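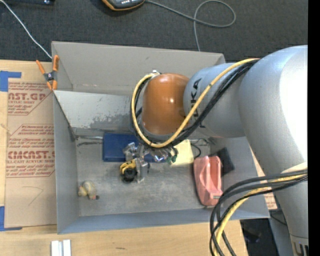 Gizella Szűcs was two desks away when the hand closed and didn't open. Monday, a bit after lunch. "No alarm, nothing. It just kept squeezing," she says. The run at Bandurstead had got through nearly 200 picks out of the box by then.

She hit the stop. Right call, says Raphaël Tessier, who looks after the arm. He found a finger cable rubbed through at the wrist, 3 strands left. "We'd been checking it monthly. Shoud have been weekly."

Anyone hurt? "No. But I'd had my hand in that box a minute before," Szűcs says.

New cable is in. Speed stays down untill Tessier signs off.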